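工单记录:弗利瑟姆(Flitham)员工公寓客房预订系统床位状态不同步

工单类别:信息系统/住宿管理
优先级:2级
受理部门:信息服务处应用支持组
报告部门:住宿管理科
涉及系统:Prumska 预订平台、Sydorenko 门锁管理模块
当前状态:已解决,待观察
登记日期:4月16日

一、问题描述

住宿管理科报告,弗利瑟姆公寓部分客房在完成退房及清洁登记后,预订平台仍显示“占用中”,前台无法为新入住人员分配房间。同一时段内,Sesby 分部公寓未出现相同情况。手动刷新页面、重新登录及更换浏览器均无效。

报告部门同时指出,个别房间在平台显示“占用中”的情况下,门锁模块已将原住客的房卡注销,两个系统的记录互不一致。

二、影响范围

受影响的为弗利瑟姆公寓经由批量导入方式建立的房间记录,共39条。平台内其余房间记录状态更新正常。历史账单、押金及住客个人资料未受影响。

三、临时措施

在故障排除之前,请住宿管理科按下列方式办理入住:
前台以纸质登记表核对房态,经值班负责人签字后发放临时房卡;
临时房卡有效期统一设为一晚,次日须到前台续期;
不得在预订平台内强制删除占用记录,以免连带删除对应账单。

四、排查过程

1. 检查同步服务运行状态。服务进程正常,磁盘空间及内存占用均在允许范围内,日志中未见服务中断记录。

2. 检查网络连接。由弗利瑟姆机房至平台接口的连通性测试全部通过,超时阈值为3000毫秒,测试期间未触发超时。

3. 检查接口返回信息。日志中反复出现错误代码395,含义为“床位标识无法匹配”。该错误不会中止同步任务,因此监控系统未发出告警。

4. 核对房间基础资料。比对平台与门锁模块的房间表后发现,受影响记录的床位标识末尾多出一个空格字符。门锁模块在比对前会自动去除空格,预订平台则按原文比对,两者因此得出不同结果。Sesby 分部的记录由人工逐条录入,不含多余字符。

5. 核对房间类型及展示资料。平台内的床型、床品配置说明及客房照片均与房间编号正确关联,未发现错挂或缺失。

客房床位,床品配置:白色床笠,枕头两只。

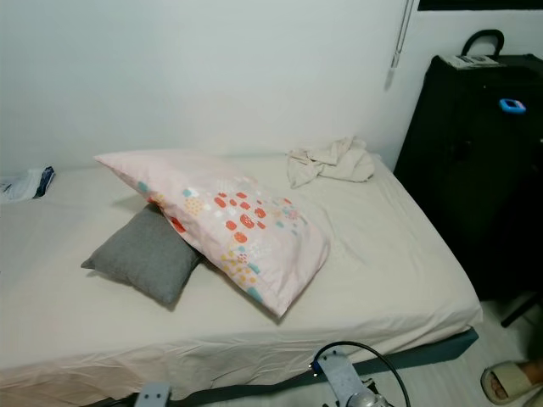

五、原因分析

上年9月进行数据迁移时,弗利瑟姆公寓的房间资料由电子表格批量导入,原表格床位标识一栏含有不可见的尾部空格,导入程序未作清理。迁移后平台一直采用宽松比对方式,问题未显现。本次平台升级将比对方式改为严格比对,相关记录随即无法匹配。

六、处理措施

1. 备份预订平台房间表及状态表,并确认备份文件可正常读取。

2. 在测试环境中执行清理脚本,去除床位标识首尾空格,核对清理后无重复标识。

3. 经住宿管理科书面确认后,在正式环境中执行同一脚本。执行期间暂停在线预订功能,前台业务按本记录第三节办理。

4. 重新触发全量同步。同步完成后,错误代码395未再出现,受影响房间的状态与前台纸质登记表一致。

5. 恢复在线预订功能,并通知住宿管理科停止发放临时房卡。已发放的临时房卡由前台收回后统一注销。

七、后续事项

应用支持组将在导入程序中增加首尾空格清理及重复标识检查,完成前暂停受理批量导入申请。错误代码395纳入监控告警范围,告警信息同时发送至应用支持组及住宿管理科公共邮箱。

住宿管理科须将故障期间的纸质登记表补录至平台,补录时以实际入住时间为准,不得以补录时间代替。补录完成后,纸质登记表按现行档案管理规定保存。

观察期内如再次发现房态不一致,请在本工单下追加说明,并注明房间编号、发现时间及平台当时显示的状态,无须另行开立新工单。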